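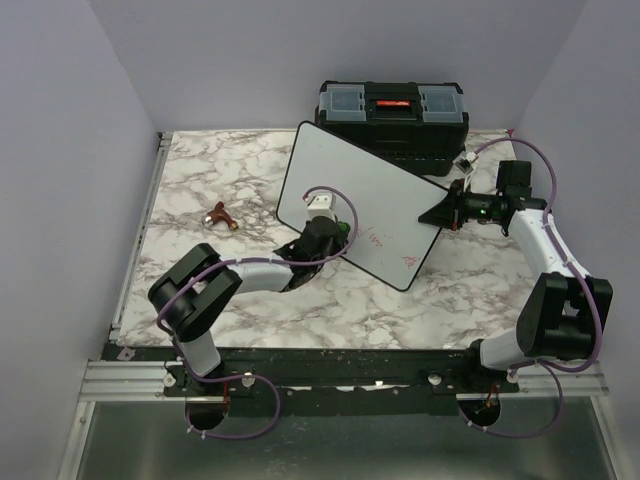 Whiteboard, black border, red marker still on it. Marble-pattern bench.

May, 10.40

Whiteboard morning! I have been looking forward to this far more than a grown adult should. Leonie wants the small boards sorted before the next group starts, so I'm writing down what I know about getting old red off a white surface, and Tsegereda can add to it.

Red is the stubborn one. Black lifts with a dry cloth if you catch it the same day, blue nearly as well, but red leaves that pinkish haze and then you go over it again and only spread it about. I love a problem like this. Small, a bit silly, and you can see straight away how you're doing.

Plan: dry wipe first, always, left to right with the board tilted a little so the dust falls off the edge. Then the Liltura spray on a cloth (on the cloth, Hauke, not on the board, it gets in under the border). Leave it a minute. Then a clean dry cloth.

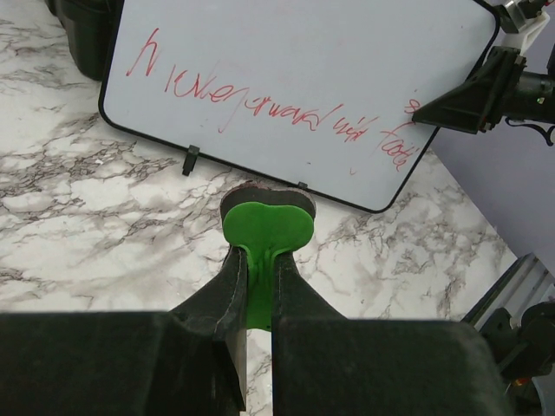 Notebook 6, p. 153

The green thing with the two round lobes and the darker back is such a cheerful little object, I'd happily have one on every desk. Good strong colour, too, so it shows up against the marble pattern.

Ghosting: there are faint smudges on the white from older writing, under the red. The tall letter near the upper left looks like an h to me. Knut will say it's an n with ambitions. Worth trying the old trick on the ghosts, which is to write over them with fresh marker and wipe at once. It worked beautifully on the big Sovwood board in the corridor last winter and I was insufferable for a week.

To do: ask Bastian where the spare cloths went. Order 2 more bottles of spray. Try the overwriting trick on one corner only and compare after lunch. Leonie, please don't use the kitchen sponge, the green side scratches!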